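List: cell-upkeep
Subject: Re: Gripper losing its pinch on cloth after a few hours
Date: 9 Nov 2024

Following up on the question quoted below. We had much the same trouble on our cloth cell at Okent over the winter and I have now been through it twice, so I will set down what we did in the order we did it.

> We run one arm over a timber-topped table, parallel gripper, two
> fingers, picking up T-shirts and tea towels. First thing in the
> morning it holds everything. By early afternoon it drops one in
> six or so, nearly always the thinner ones. Force setting has not
> been touched. I have cleaned the fingers twice and swapped the
> pads once. The new pads were good for a day. Is this a worn
> gripper or am I missing something in the setup? The supplier
> wants it sent back and I would like to avoid that before the
> December shutdown.

I would not send it back yet. New pads curing it for a day points at the pads or how they sit, and you can check that on the bench in an hour.

Start with the fingers. Take both off, wipe the mounting faces with a dry rag and look for lint packed behind them. Ours had a grey felt of it under one finger, enough that the tips met and the heels did not. Closed on nothing, the pair looked fine. Closed on a single layer of jersey, the cloth was held by a line along the tips and slid out as soon as there was any weight on it.

Put them back and test with strips of ordinary printer paper, one at the tip and one at the heel. Both should drag the same when you pull. If one is slack, pack it. We keep a job called Shim in the maintenance book for exactly this, and it now gets done every 200 hours whether anyone has complained or not. Tighten the screws a bit at a time, side to side, and do the paper again afterwards, because ours moved on the last half turn.

Then check the pick height. A timber top moves with the weather. Ours had come up enough in the damp that the fingers were touching down early, and the arm was stopping on contact before they had gathered a decent fold. We touch off at the four corners and the middle with the fingers closed, and store the five heights. Keep off the knots when you do this, they can stand proud of the wood around them. 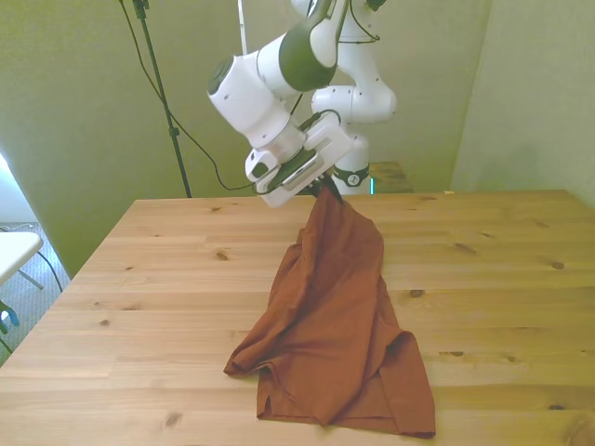
The other thing I would look at is how fast it lifts. The first part of the move is the hard part, with most of the shirt still lying on the boards and dragging. We dropped the speed for the start of the lift and left the rest of the path alone. It cost very little in cycle time and got rid of most of the drops on thin shirts. If you have only one speed for the whole path, split it.

For figures, the log says 3,428 picks between the last shim and the one before it, with 116 drops, and almost all of those came in the final stretch before we opened it up. Since then we have done 300 picks with the same pads and I have not had to touch it. That is a short run and I would not call it settled.

On pads, we went from the smooth ones to the ribbed ones from Fenutach. They hold better but they fill with lint faster, so we brush them at each break with an old toothbrush. Do not use solvent on them. We did once and they went hard and shiny within the week.

One last check is the cable run. With the arm stretched to the far corner of the table, see that nothing is pulling tight at the wrist. We had a tie done up too hard and it was giving us odd readings from the gripper at full reach – it took me far too long to find because I only ever tested it near the middle.

The check sheet is in the list files under Primness. Skip page two, it covers our old gripper. If you do the paper test, please post which end was slack, and whether the drops get worse with the heating on. I would like to know if it is the same fault as ours.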